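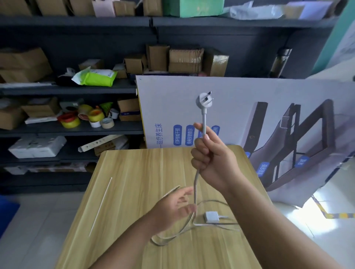
To: cable-handling list
From: Assunta Greco
Subject: Re: arm drops out when the plug is lifted — what we found

Following up on Volkan's message from last week, quoted at the bottom. We had the same fault on our cell and I think we have most of the answer, so I'm writing it up for the archive.

Short version: the drive was fine. The arm was pulling against its own power cord.

Our cell does the same task as Volkan's. The arm picks a power cord off the table, brings the plug upright with the prongs up, and the second gripper comes in to take the slack below it. By hand it's an easy job. You hold the cord in a loose fist just under the plug, let the rest hang, and reach in with the other hand to catch the hanging part. Even by hand the coil stays on the table and you don't notice it moving.

The arm doesn't hold loosely. The Jandeck gripper closes to its set force and stays there, so if the coil catches on anything, all of the pull goes straight into the wrist. In our case the cord being handled had gone under the gripper's own supply lead where that lead crosses the table. On the lift, the one dragged the other. The supply connector backed out far enough to lose contact, the gripper lost power, and the controller reported it as a drive fault because the gripper and wrist share a status line. So the log sends you to the wrong part.

We swapped the wrist drive before we figured this out. Ertuğrul spent most of an afternoon on it and the fault came back on the seventh lift with the new one.

What worries me more is the restart. When the connector settled back into place, the gripper powered up and went to its home position without asking for a reset. Cledwyn had his left hand under the cord at the time, clearing the loop. He got a pinched finger, no cut, and he was back at work the same day. It went in the accident book anyway. If your cell does this, treat it as a safety fault and keep hands out until it is fixed.

Changes we made:

1. Supply lead moved off the table and down the back of the arm, with a clamp before the connector.
2. Locking connector in place of the push-fit one.
3. Gripper power goes through the safety relay, so any loss needs a manual reset.
4. Force limit on the lift. Above it the arm stops and holds position.

After that we ran 300 lifts with no dropout. The arm stopped on the force limit 7 times, each time with the cord snagged on itself, and that is what we want it to do.

Two things still open. The Woltex controller we have doesn't log gripper voltage, so I can't prove the order of events, only that the fault went away. And I haven't tried it with a stiffer cord. If anybody has, please post.

Volkan, to your question about code 413: yes, same code here. I'd look at the connector before you order a drive.

Assunta

Volkan Kılıçarslan wrote:
> Hi all,
>
> We are getting error 413 (wrist drive fault) on the cord cell,
> always during the lift and never on the pick or the return. The
> arm stops, the gripper opens and the plug falls on the table. A few
> seconds later the gripper homes by itself.
>
> Gülizar has checked the payload settings and they are correct. It
> runs fine with no cord. We tried a lower lift speed and it happens
> less often, but it still happens.
>
> Before I order a new drive, has anyone else seen this? Also, is it
> normal for the gripper to home without a reset? I don't like it.
>
> Volkan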